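Condutores de cisterna para ensaio de sensores de pressão dos pneus

A Kutivis procura 24 motoristas de semirreboques-cisterna para um ensaio de estrada com o sistema Tastholm, que mede a pressão e a temperatura dos pneus e avisa o condutor na cabina. O fabricante promete menos rebentamentos e menos consumo. Já ouvimos promessas dessas noutros anos, quase sempre acompanhadas de gráficos muito bonitos, e preferimos ver o que dizem as pessoas que passam o dia ao volante.

Não precisamos de entusiastas. Quem desligou o último aviso sonoro ao segundo dia é bem-vindo, desde que nos explique porquê.
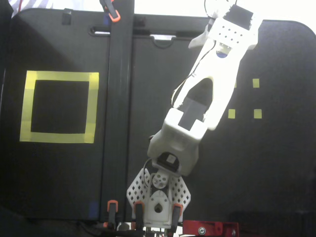
Última atualização desta página: 3 de junho de 2021

Pedimos carta C+E válida, certificado ADR para cisternas e experiência regular em percursos nacionais. O ensaio faz-se em veículos da transportadora Montecinos, com partida do parque de Bomemetti, e cada participante cumpre 2159 km em serviço normal. As cargas, as escalas e os tempos de repouso ficam como estão.

No fim de cada turno preenche-se uma folha curta: avisos recebidos, avisos falsos, pressão medida à mão. A medição manual é obrigatória – sem ela ficamos apenas com a palavra do sensor.

A compensação é de 928 euros brutos, paga após a entrega da última folha, seja a opinião boa ou má. O fabricante não escolhe os participantes nem lê as respostas antes de nós.

Candidaturas por correio eletrónico, com a referência 1531 no assunto, cópia da carta e do certificado. Cartas de motivação, dispensamos. As inscrições recebidas em maio continuam válidas.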